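I got Jaqueline Tapia on the phone on a Tuesday morning, and she was already laughing about something her sister had texted her. So that's how we started, with sisters!

"I'm the middle one, so I learned to talk loud," she told me. She grew up in Prativel, over her parents' shoe repair shop, and sang at every family wedding whether she was asked to or not. Her mom wanted her to be a dentist. She did go for it (one whole semester) before she dropped out and took a job at the front desk of a radio station.

That's where she met Rhea Panganiban, her producer to this day. The two of them made the first Somavano record in Rhea's spare bedroom and sold 200 copies out of the trunk of a car. "I still have the list of who bought them," Jaqueline said. "I sent them all Christmas cards that year. My hand hurt so bad."

I had to ask about the marriage, because my inbox is full of it. Yes, she got married in October. No, she won't say where, and there were only 70 guests, so don't feel bad if you weren't one of them.
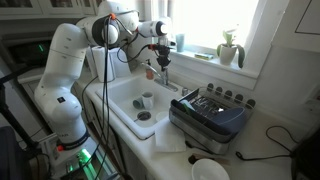
Rhea told me later that the new album was nearly called something else, and that the two of them didn't speak for four days over it. "She'll say it was two," Rhea added. I checked with Jaqueline and she did say two.

The album is called Ahn, after the street where her grandmother lived. I've played it all week, mostly in the car, and the slow one at the end gets me every time. She wrote that one on a bus and hasn't changed a word of it.

What's next? A short tour in the spring, then sleep. "And I owe my mom a visit," she said. "She still cuts out dental school ads."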